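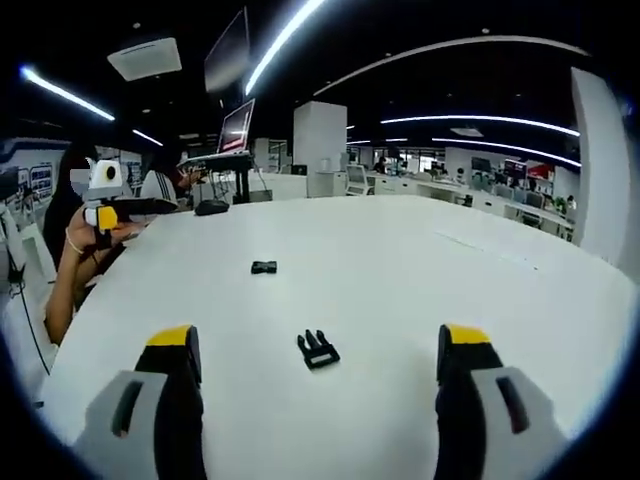 Notes for the Alel talk, 2025-09-23. Slow down at the start, Heledd says I gabble.

Open with the buckle. Side-release, two halves, the thing on every backpack. Ask who did one up this morning, then ask who remembers doing it. (Wait. Let them look at their bags.)

Why it's mean to a machine: the two halves have to face the same way up, the prongs have to line up with the slot, and then somebody has to push hard enough to click but not so hard that the whole business skates off across the table. A five-year-old gets it by swearing at it, or the five-year-old equivalent.

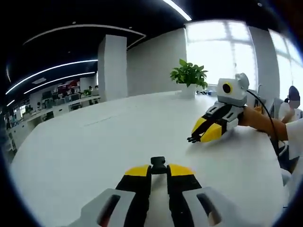 Two grippers, then, one per half. Mention that two fingers is a tight budget. I tried it at home with kitchen tongs in each hand and managed it after 47 attempts and one cup of coffee on the floor. Renzo did it in three and has been unbearable ever since.

Next bit: the shop floor. Brukik packs straps and asked me in April whether they could automate the buckling. My answer was "some of it." They wanted a yes. Explain the gap — lining up is mostly a seeing problem, clicking is mostly a feeling problem, and the second one is where I'd keep my money in my pocket.

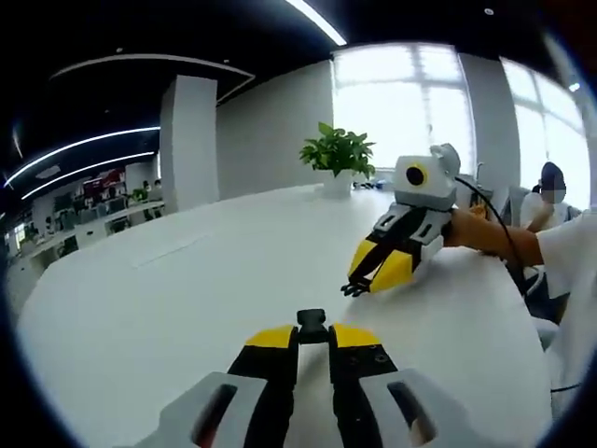
Household version: dog collars, car seats, life jackets. All of them wriggle, or contain something that wriggles. Do NOT promise laundry. Someone will ask about laundry. Say "towels, maybe" and move on to the next hand.

If there's time, the Cárdenas question: how many demonstrations is enough? He guessed 2000. I said more and bet him lunch.

Leave the last slide up during questions. Water is under the lectern.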